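Unit 4: Getting Good Demonstrations with the Hand Gripper
Parsons Robotics Workshop, fall session

Last time we finished with the Zostia arm and its six motors. This unit we set the arm aside and work with our own hands, and I think it's the most fun you'll have all September.

The idea is simple. You hold the gripper, you do the task, and the camera on it records what the fingers were doing. Later the arm learns from those recordings. Everything depends on how clean your motions are, so we are going to be picky about them!

Start every take with the fingers fully open. Hold that position over the table for a slow count of two, then begin your approach. The pause gives the software a clear starting point, and it gives you a moment to check that both pads face each other squarely.
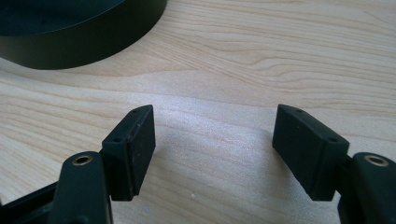
Once you begin to move, keep your wrist level and come in along one smooth path. Beginners love to stop halfway and correct (I still catch myself doing it). A small curve is fine. A sudden jerk shows up in the data as a spike, and the arm will try to copy it faithfully, which is hilarious the first time and a nuisance after that.

Close gently. The pads only need enough pressure to keep the object from slipping. Squeezing hard bends the fingers outward and the recorded width no longer matches the real one.

Some numbers to put it all in perspective. The Pundico group in last year's class trained on 142 takes and had an arm that could pick up a cup if you put it in exactly the right spot. The Saltton group kept going until they had 1588, with the cup moved a little each time, and theirs could find it almost anywhere on the table. Variety did a lot of that work, so move things between takes.

For lab: each pair records 30 takes of one pick and place task. Trade roles halfway through. The person who isn't holding the gripper keeps the log, with the take number, the starting spot and any mistakes. Keep the bad takes too, marked "R" for redo, and we'll look at them together.

Before next class, read the section on finger width and calibration, and bring one small object you'd love to see a robot pick up.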